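The Second Life of a Summer Bouquet

Dried flowers have come back to the hallway tables and kitchen shelves of Hasside, and the shops have noticed. Doucette, the florist on the main street, keeps 80 kinds hanging from its ceiling, and by May most of the yellow ones are sold. The growers out at Ikunham cut up to 300 bunches in a good week and hang them upside down in an old apple store.

The flowers cost little and last for years. Arranging them takes more care than fresh ones, as the stems snap and there is no water to weigh the vase down.
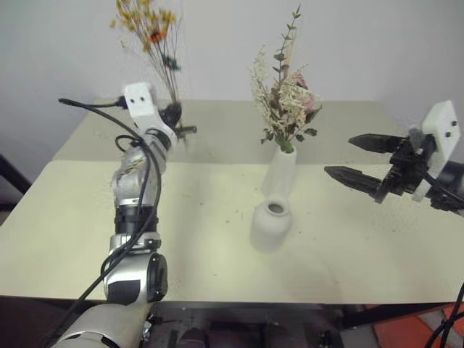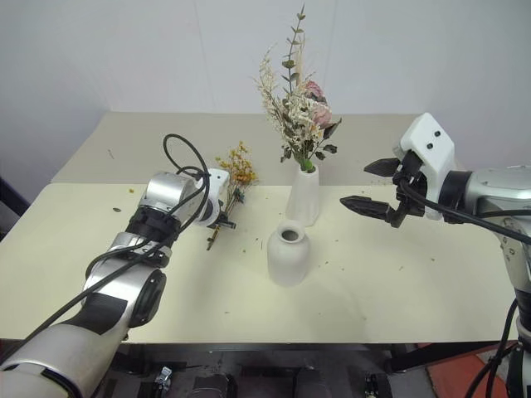
Start with the vase. Doucette's advice is to choose one heavier than you think you need, with a neck narrow enough to hold the stems close together. A tall white ceramic one suits almost anything that has lost some of its color, and the yellows look stronger next to it. Put the longest stem in first and build forward from there. Gustiden, which makes vases in a workshop near the rail yard, sells its tall and small shapes separately, but many buyers take both and keep the small one for short bunches.

Cover the table before you begin, or plan to wipe it down afterward. Dried material sheds every time it is handled. Hold each bunch low on the stems and trim over a bowl.

Once the arrangement is done, keep it out of direct sun and away from the radiator. Dust it with a hair dryer on the cool setting. Pink flowers fade first, usually in the second year, and can be pulled out and replaced one at a time. Grasses hold up longer if nobody brushes past them.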